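# 버려진 서랍장은 어디로 가는가: 동네 중고 가구의 수리와 재사용에 관한 조사

주거환경학과 2학년 프로젝트 수업 최종 보고서

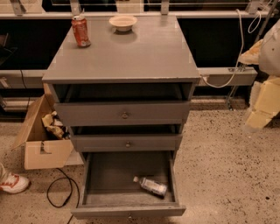 이 주제를 고른 계기는 이사였다. 3월에 자취방을 옮기면서 조원 셋이 모두 가구를 한 점 이상 버렸고, 버린 가구가 그 뒤에 어떻게 되는지는 셋 다 몰랐다. 처음에는 폐기물 통계를 정리하는 보고서를 생각했는데, 첫 주에 중고 가구점 아르니츠(Arnitz)에 다녀온 뒤로 방향이 완전히 바뀌었다. 가게 뒤편 작업장에서 서랍 하나를 살리려고 두 시간 동안 레일을 맞추는 모습을 보고 나니 통계만 쓰기에는 너무 아까웠다! 그래서 조사 대상을 수납 가구, 특히 서랍장으로 좁히고 수리 과정을 직접 배워 보기로 했다.

## 1. 조사 질문

조사를 시작하면서 세운 질문은 두 가지다.

1. 사람들은 서랍장이 어떤 상태일 때 버리기로 결정하는가?
2. 그 상태의 서랍장을 학생 수준의 기술과 도구로 고칠 수 있는가?

세 번째로 "고친 가구는 얼마나 오래 쓰이는가"도 넣었다가 뺐다. 한 학기 안에 답할 수 없는 질문이라는 교수님의 지적이 있었고, 우리도 동의했다. 다만 뒤의 5장에 이 질문과 관련된 이야기를 조금 적어 두었다.

## 2. 조사 방법

설문은 학교 주변 원룸촌과 기숙사 게시판을 통해 진행했다. 최종 응답은 200부이고, 최근에 가구를 버렸거나 남에게 넘긴 경험이 있는 사람만 대상으로 했다. 설문지는 두 번 고쳤다. 첫 번째 버전에서는 "고장"이라는 말을 썼는데, 시험 응답자들이 서랍이 뻑뻑한 것은 고장이 아니라고 생각해서 그 항목을 전부 비워 두었다. 이후 "불편한 점"으로 바꾸자 답이 훨씬 풍부해졌다.

면담은 아르니츠의 작업장을 운영하는 엘다나 알렘네(Eldana Alemneh) 씨와 두 차례 했다. 첫 면담은 오후 4시에 시작해 저녁까지 이어졌고, 녹음을 옮겨 적는 데만 일주일이 걸렸다. 두 번째는 면담이라기보다 실습에 가까웠다. 알렘네 씨가 다음에 올 때는 작업복을 입고 오라고 하셔서 정말로 그렇게 했다.

실습용 가구는 조원의 친척 집과 학교 게시판에서 얻었다. 한 점은 원목, 한 점은 파티클보드로 만든 것이었고, 둘을 비교할 수 있었던 것은 큰 행운이었다.

## 3. 설문 결과

가장 많이 나온 이유는 이사였다. 예상한 결과이지만 주관식 답변을 읽어 보면 사정이 조금씩 다르다. 새 방에 이미 옵션 가구가 있어서 버린 사람, 엘리베이터 없는 건물이라 옮길 엄두가 나지 않은 사람, 용달 비용이 새 서랍장 값과 비슷해서 포기한 사람이 모두 "이사"를 골랐다. 다음에 비슷한 설문을 한다면 이 항목부터 쪼개야 한다.

두 번째는 서랍이 잘 움직이지 않는다는 답이었다. 여기서부터 조원들이 신이 났다. 우리가 고칠 수 있을 것 같은 문제였기 때문이다. 응답자들이 적어 준 표현을 몇 개 옮긴다.

- "한쪽만 들어가고 한쪽은 튀어나와요."
- "겨울에는 괜찮은데 장마 때는 안 열립니다."
- "바닥이 빠져서 양말이 아래 칸으로 떨어짐."
- "손잡이가 자꾸 돌아서 결국 빠졌는데 어디 갔는지 모르겠어요."

양말이 아래 칸으로 떨어진다는 답은 표현만 달랐지 여러 장에서 되풀이되었다. 서랍 밑판은 보통 앞판과 옆판의 홈에 끼워져 있고, 얇은 판이 가운데부터 처지면서 홈에서 빠진다. 원인을 알고 나면 무척 단순한데 대부분의 응답자는 서랍 전체가 망가졌다고 생각하고 있었다.

수리를 시도해 봤느냐는 질문에는 해 보지 않았다는 답이 많았다. 수리점에 맡기는 방법을 떠올린 사람은 더 적었다. 가구를 수리해 주는 곳이 있는 줄 몰랐다는 답변도 있었고, 그중 한 분은 설문지 여백에 가게 위치를 알려 달라고 적어 주셨다. (알려 드렸다.)

## 4. 수리 실습

### 4.1 뻑뻑한 나무 레일

원목 서랍장은 금속 레일 없이 나무와 나무가 맞닿아 미끄러지는 구조였다. 알렘네 씨는 사포부터 찾는 우리를 말리고 먼저 분필을 주셨다. 서랍 옆면에 분필을 칠하고 몇 번 여닫으면 닿는 자리의 분필이 지워진다. 그 자리만 갈아 내면 된다는 것이다. 이 방법은 정말 놀라웠다. 눈으로는 멀쩡해 보이던 뒤쪽 모서리가 범인이었고, 조금 갈아 낸 다음 양초를 문지르자 손가락 하나로 서랍이 밀렸다.

많이 갈면 건조한 계절에 서랍이 덜컹거린다. 알렘네 씨의 말로는 여름에 딱 맞게 만든 서랍은 겨울에 헐겁고, 겨울에 딱 맞게 만든 서랍은 여름에 안 열린다고 한다. 설문의 장마 이야기와 정확히 이어지는 내용이라 듣자마자 공책에 크게 적었다.

### 4.2 빠진 밑판

밑판은 홈을 청소하고 다시 끼운 뒤 목공용 접착제로 고정했다. 처지는 힘을 나누기 위해 가운데에 얇은 각재를 덧댔다. 첫 시도에서는 접착제를 너무 많이 써서 밀려 나온 것이 옆판까지 흘렀고, 다 굳은 다음에 끌로 긁어내느라 고생했다. 두 번째 서랍부터는 젖은 천을 옆에 두고 작업했다.

### 4.3 찍힌 모서리와 헐거운 손잡이

파티클보드의 모서리는 원목보다 훨씬 까다롭다. 속이 부스러지기 때문에 그냥 메우면 퍼티가 부스러기와 함께 떨어진다. 우리는 묽게 탄 접착제를 먼저 스며들게 해서 굳힌 뒤, 수리용 퍼티 플라스티어(Plastier)를 두 번에 나누어 발랐다. 굳은 뒤 갈아 내면 형태는 잘 나오지만 색 맞추기는 실패했다. 가까이에서 보면 티가 난다.

헐거운 손잡이는 가장 쉬운 작업이었다. 나사 구멍에 이쑤시개와 접착제를 채우고, 마른 뒤 튀어나온 부분을 잘라 내고 다시 조였다. 조원 한 명은 그날 집에 돌아가 부엌 찬장 손잡이까지 전부 손보았다고 한다.

### 4.4 금속 레일 교체

파티클보드 서랍장의 금속 레일은 휘어 있어서 교체했다. 롤텔(Roltel) 레일 300mm짜리를 썼는데, 좌우 높이를 맞추는 일이 생각보다 어려웠다. 한쪽이 2mm만 낮아도 서랍이 끝까지 닫히지 않는다. 우리는 세 번 다시 달았고, 나중에는 두꺼운 종이를 잘라 만든 간이 받침으로 높이를 통일했다. 이 받침은 다음 조에게 물려줄 생각이다.

## 5. 면담에서 배운 것

알렘네 씨는 가구를 받을 때 겉보다 뒤판을 먼저 본다고 한다. 뒤판이 벌어져 있으면 몸통이 비틀려 있고, 몸통이 비틀리면 서랍을 아무리 고쳐도 다시 걸린다. 그래서 서랍이 걸린다는 가구의 상당수는 서랍을 손대지 않고 뒤판의 나사만 다시 조여 해결한다는 것이다. 4.1의 작업을 하기 전에 이 이야기를 들었더라면 순서를 바꾸었을 것이다.

작업장 벽에는 받아들인 가구마다 번호를 적은 장부가 걸려 있었다. 1,000번째 가구는 작은 협탁이었고, 팔지 않고 지금도 계산대 옆에서 쓰고 있다. 장부에는 같은 가구가 두 번 등장하기도 한다. 팔린 서랍장이 몇 해 뒤 다른 사람의 손을 거쳐 다시 들어온 것이다. 우리가 뺀 세 번째 질문에 답이 될 만한 자료여서, 시간만 있었다면 장부를 처음부터 끝까지 읽고 싶었다.

옆 동네의 공유 공방 가쇼(Gashaw)도 소개받았으나 공사 기간과 겹쳐 방문하지 못했다. 전화로 확인한 바로는 기본 공구를 빌려 쓸 수 있고, 초보자는 첫날 안전 교육을 받아야 한다.

## 6. 한계와 다음 과제

응답자가 대부분 혼자 사는 학생이어서 가족 단위 가구의 사정은 알 수 없다. 고친 서랍장도 수가 적고, 장마철을 넘겨 보지 않았으므로 수리가 얼마나 버틸지는 확인하지 못했다. 비용 비교도 부족하다. 공구를 빌려 썼기 때문에 처음부터 사야 하는 사람의 부담은 계산에 들어 있지 않다.

다음 학기에는 이사철에 맞추어 기숙사 로비에서 반나절짜리 수리 모임을 열어 보려고 한다. 분필과 양초, 이쑤시개, 접착제만 있어도 할 수 있는 일이 꽤 많다! 학생회에 공간 사용을 문의해 둔 상태이며, 설문지 원본과 면담 녹취록은 부록으로 따로 제출한다.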